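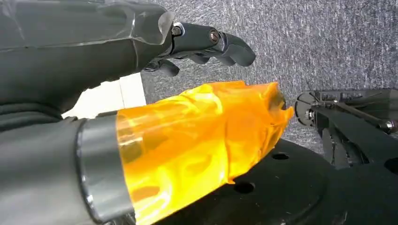

Rowbotham is looking for nine people to work as robot minders at its Idgate site, on the returns and repacking floor. Four of the posts are open to existing packers first, and the rest are open to anyone. The robots have jointed hands and film-wrapped forearms, and part of the job is checking that film for torn or ragged edges and replacing it when it needs doing. You will be trained for this. You do not need a technical background.

**What is changing**

Until April, every returned item at Idgate was opened, sorted and repacked by hand. The Kusik line now takes the lighter items. Packers on that line lift less and watch more, and some have found the watching more tiring than they expected, so minders swap tasks every 75 minutes. Heavy and awkward goods are still packed by people. No one has lost hours through the change, but shift patterns are different and there is less overtime at weekends.

**What you will do**

- Start up and shut down the machines at each end of the shift
- Clear dropped or stuck items, with the power off
- Change arm coverings and write it in the log
- Show new starters how the floor works
- Tell the shift lead when a task would be quicker by hand

**What we ask for**

You should be able to stand for most of a shift, keep clear written notes and stop a machine without waiting for permission. Warehouse experience is useful. Early and late shifts alternate weekly.

**How to apply**

Send a short letter to Ashley Catterall at the Idgate office, quoting reference 256, by 7th August. Current staff can speak to Roland Dunmore on the floor and ask to spend an hour on the line before deciding. Interviews include a paid trial shift.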